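Reltutbridge have a new assistant coach, and for once it isn't somebody's brother-in-law. Pascal Albers joins the ice hockey club from Dramberg, where he ran the defence for six seasons and was sent to the stands only twice.
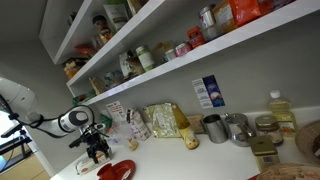
He will work under head coach Liên Ninh, who has asked for fewer penalties and a power play that troubles the other side. Last season's managed four goals, two of them in a friendly.

Albers takes his first session in April at the Lindsay rink, at 6 in the morning, the only ice we could afford.
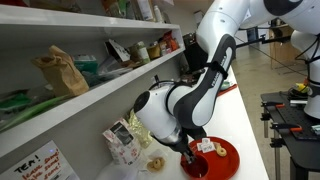

A red bowl and plate on the long white counter.

Season ticket renewals are open now through Fullow. Prices are frozen, as are the seats in the north stand.
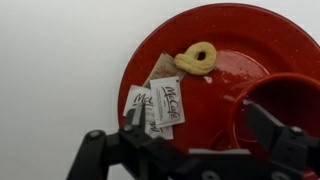
Biscuit on a red plate.

Old shirts can be handed in at the club shop.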